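Pundell Community Help
Home > Workplace > Desks and Supplies

Storing mixed pens and markers at a shared desk

Posted by Akosua Agbenyega
2023-02-02

I am responsible for the supplies at a shared writing desk in our reading room. The desk holds ballpoint pens, markers, highlighters and a few pencils, all of which are currently kept upright in a mug. Users report that the markers write faintly, and the mug has been knocked over on more than one occasion. I would like to replace it with a lidless plastic box in which everything lies flat. Before I submit the request, I would appreciate advice on two points. Is flat storage suitable for every type of writing instrument, or should some of them stand upright? And should pencils be kept apart from the rest? Our budget for the desk is 30 dollars.

2 replies

Nana Osei
Member

Flat storage is fine. We have used it in our office since May and have received no complaints. Please make sure that the caps are pushed on until they click.

Unnur Grímsdóttir
Moderator

Flat storage is suitable for all of the items you list. Markers and highlighters in particular benefit from it, as ink in a marker stored with the tip up will settle toward the back of the barrel. Ballpoint pens may be stored in any position, although tip down is preferable if they must stand.

I would suggest the following procedure. Empty the mug onto the desk and test each item on scrap paper. A faint marker should be capped, laid flat overnight and tested again before it is discarded. Wipe the barrels, then return the items to the box with the longest at the bottom.

Pencils may share the box, provided that the points are covered or the pencils are placed along one side. Loose graphite will mark a light-colored box - this is harmless, but it does look untidy. Choose a box with a flat base and measure your longest pen before ordering.

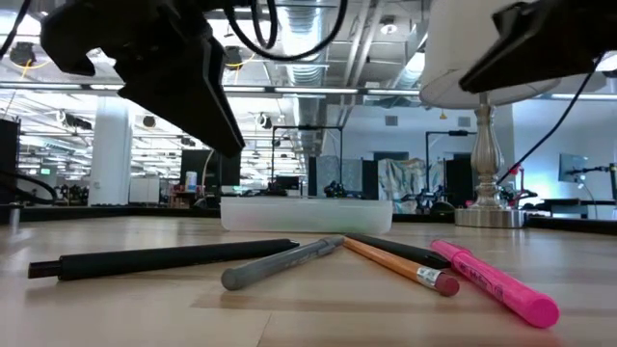 Filed under: Desk Supplies - Pens, Pencils and Markers

A mix of this kind, with a pencil, a highlighter and dark-barreled pens and markers, fits comfortably in one box. A frosted container has the advantage that users can tell whether it is nearly empty. If the desk has a lamp, keep the box clear of its base so that either one can be moved for cleaning.

Your budget should be sufficient. I would not spend all of it on the box, as replacement highlighters will be needed sooner than you expect.

Akosua Agbenyega
Original poster

Thank you both. I will test the markers before placing the order.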